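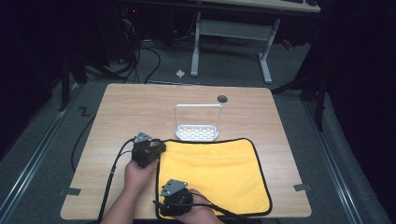

# Small Racks and Drying Cloths on Shared Work Tables

Project report, module Everyday Product Studies, Betthorpe College

## 1. Background

In our department the students share the work tables, and they also share the things for keeping them clean. Each table has a microfibre towel. When the table is wiped, the towel is often left in a heap, and the next person finds it still damp and with a bad smell. My project studies a simple question: can a small rack on the table help people to put the towel back in good order?

I chose this subject after my practice period in Trornow in May, where I worked in a canteen kitchen. There the cloths were hung after every shift, and I noticed that the place of the rack mattered more than the written rules on the wall.

## 2. Materials

The towel is bright yellow with a black border. The border was useful for me in a way I did not expect, as it shows quickly if the edges lie straight. With a towel of one colour I had to look much longer.

The rack is white plastic. It has a tray base with rows of small rectangular holes, and an upright handle frame of rectangular shape. I call it the Nishad rack in this report, after the shop where I bought it. The table top is light wood with a round cable hole near the back edge, so I kept the rack away from this hole in all the tests.

For the measurements I used a kitchen scale and a notebook. The budget for the project was 4000 pence, and I did not spend all of it.

## 3. Method

I compared 2 ways of leaving the towel:

- flat on the table, in front of the rack
- folded once and hung over the frame of the rack

Before each test the towel was put in clean water and wrung by hand. I then poured 300 ml of water on the table, wiped it, and wrung the towel again. It was weighed at the start and again in the evening. The windows stayed closed.

My wringing was not always the same. In the first tests I was too careful and the towel was very heavy. I repeated these tests later and I have not used the first values.

## 4. Observations

The flat towel dried well on its upper side, but the side against the wood stayed damp until evening. When I lifted it there was sometimes a dull mark on the table, which went away after wiping. A flat towel also takes a lot of the table, and people moved it when they needed the space.

The hanging towel dried more evenly. The fold at the top was the last part to become dry. Drops fell into the tray and went through the holes on to the table, so a small dish under the base would be needed. The rack is light, and with a very wet towel on one side it leaned a little - a heavier base would be better.

## 5. Further work

I would like to test the Pitero hook, which is fixed to the side of the table and leaves the top free. I also want to try a thinner towel. The notes and all the weights are in the project folder, room 801, and can be read there by other students of the module.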